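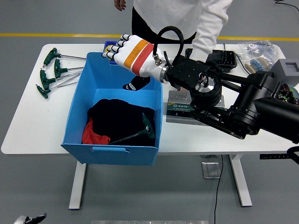
News > Members > February

Tool library moves to Whitlock Street

Print this page | E-mail this page

The Plavside Tool Library will reopen in its new rooms on Whitlock Street in February. The old address closes at 5 p.m. on Friday, and anything on loan after that should come back to the new one.

Members borrowed tools 1,123 times last year, mostly drills, sanders and hedge trimmers. The waiting list for the tile cutter got as long as 13 names in the spring, so a second one has been ordered. It will be lent for three days at a time.

Yearly dues stay at $58. Late fees go up to two dollars a day for power tools and stay the same for everything else. Please wipe tools down before you return them and tell the desk if a blade or bit is worn. There is no charge for normal wear.

We can still take hand tools, clamps and extension cords in working order. We have no room for lawn mowers or table saws.

Themis Dimitriou is running the sign-up sheet for moving day. Lunch is provided. Parking behind the building is for loading only, and there are spaces along Flatidov Road.

This site uses cookies. By continuing to browse you agree to their use.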